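Review: Pakzad kraft roll and Ultix blue painter's tape as a table covering

By Grażyna Szulc

I bought the Pakzad kraft paper roll and two rolls of Ultix painter's tape in October to replace the printed grid mats we had been using on the work table. The mats cost too much to replace whenever one got stained, and their printed cells were too small for anything wider than a spool of thread. The requirement was simple: a flat brown surface, large cells, lines that can be read from standing height, and a layout that can be stripped and redone in an afternoon.

Paper

The roll is 500 feet long and weighs more than expected, so cut it on the floor. The paper is smooth on both faces and has no printing. Curl is strong for the first few feet off the roll. I left the sheet face down overnight under books, and by morning it lay flat enough to tape. Objects slide on it more easily than on the rubber mats. For a mug or a box this makes no difference, but round pencils will travel.
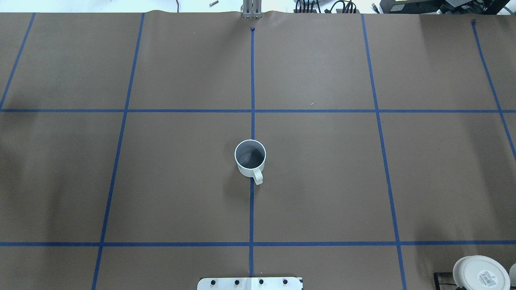 Glare was the main complaint with the old mats, which had a vinyl coating. Kraft paper does not have that problem under our ceiling lights. It does take a permanent mark from oil and from any wet cup, and there is no way to clean it. Treat each sheet as disposable.

Tape

The Ultix tape tears straight by hand and unrolls without much noise. Contrast against brown is good. I measured the first line with a steel rule, snapped chalk for the rest, and laid the long strips before the cross strips. Pull too hard and the tape relaxes later and lifts at the ends. Lay it with no tension and press it down with a plastic card.

Removal is the weak point. After a few weeks the tape brings up the top fibers of the paper, so a strip can be moved once at most. I tried the Poltden tape in the same color for comparison. It releases more cleanly but does not hold at crossings.

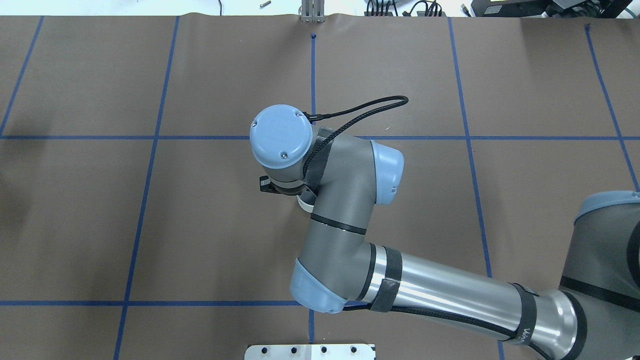 Cost and supply

I ordered from Kostdale. Total for the paper and tape was $116, shipping included. The printed mats for the same table came to $394 the last time we bought them. Most of the paper is still on the roll, so further sheets cost only the tape.

Delivery was on time. One tape roll had a crushed core and would not fit the dispenser, and it was replaced without argument. 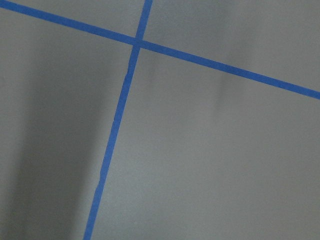
Can the tape go straight on the tabletop without the paper?

It holds well on a sealed, clean surface. Wipe the top with alcohol first, and pull the strips back slowly at a low angle when removing them.

Rating: four out of five. One point off for the fiber lift. I will order the same paper again and keep looking at tape.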